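Unit 7: Fasteners and Why We Fuss Over Them

Welcome back, everybody! Last time we spent so long on glue (my fault, I do love glue) that we never got to screws, so let's give them a proper hour now, and please have your Jeser workbook open to page 165.

A screw is really a ramp wrapped around a post. When you turn it, you're pushing the load up a very long, gentle slope, and that's how a small hand can clamp two parts together so firmly. Fine threads give you a longer slope for the same height, so they pull tight with less effort, though they take more turns and they strip more easily in soft metal.

Heads matter too. A slotted head lets the driver slide out sideways, and a cross head tends to push it up and out. A hex socket holds the key on six sides, so you can lean on it in tight corners, and you'll meet it all the time on small metal brackets.
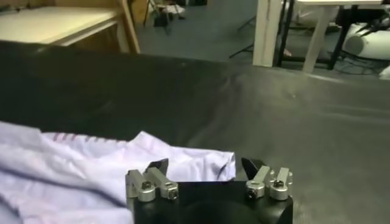 For next time

Read chapter 11 in Tetteh, and do the 3 thread pitch problems at the end. Show your working, even the messy bits, I like seeing them!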